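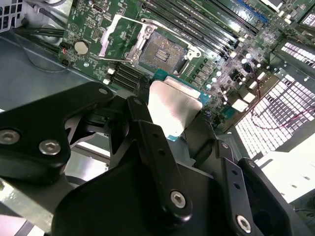 What's Inside a Computer?

Rastura Kids > Science > How Things Work

Every computer has a chip called the processor. It does the thinking! Adding, sorting, drawing a game on your screen: all of it goes through this flat little square.

The processor sits in a socket full of tiny metal contacts. Some sockets have more than 600 of them, and one kind has 2,128! A metal frame closes over the chip to hold it still.

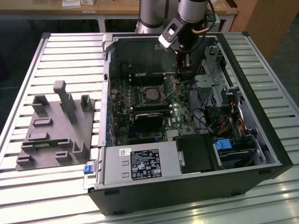
A desktop computer with its side panel off.

The big green board is the motherboard. Thin metal paths run through it, carrying messages between the parts. Long slots on the board hold the memory, where a computer keeps whatever it is working on right now.
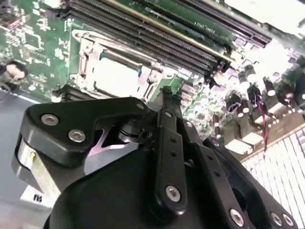

Switch off the power and most memory forgets everything, so save your drawing first!

Tags: computers, electricity, ages 7 to 10

We use cookies to remember your settings. OK | Find out more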